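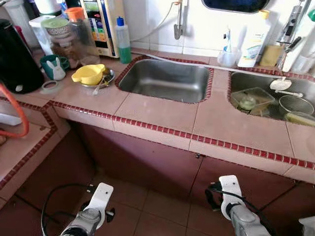 Progress report no. 3 — Domley student robotics club, kitchen project
To: Merja Ahonen, Heiskanen fund
Feb 23, 2019

Merja, short one this time, sorry, the students have exams and so do I in a way (marking).

Where we are. Both arms running since November. The club has 11 members now, two left, four joined. The task is still the one in the application: clear and tidy a real kitchen sink area, two arms working together, driven by hand first and then the same moves learned from the recordings. Wrist cameras are in use on both sides.

Recordings. Target was 700 runs by the end of term, we have 500 saved and labelled. Labelling is slow, the younger ones get bored and start guessing, so everything is now checked by a second person.
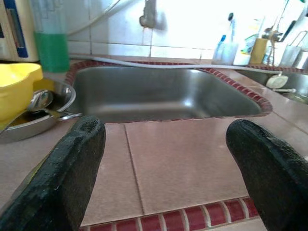
Biggest trouble is still steel. Reflections off the basin put the depth estimate out and the fingers stop too high or too far forward. Murico group is trying a fix in software, Grarkunero group wants to change the lighting insted. Both get two weeks and then we pick one. Thin handles are the next headache, spoons above all.

Money. Spent on cables, finger pads, one replacement motor. Receipts are with the school office, Oona Mäkelä will forward them. Nothing over budget. Would like to move what is left of travel into spare parts — is that OK or do you need a form? 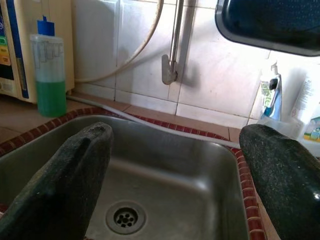 Next: finish the recordings, first learned run with both arms, write up the safety rules properly (at the moment they are on a sheet of paper by the door). Open evening for parents after that, you are welcome to come.

Still owed to you: the attendance list and teh signed consent forms. Will send Monday.

Oona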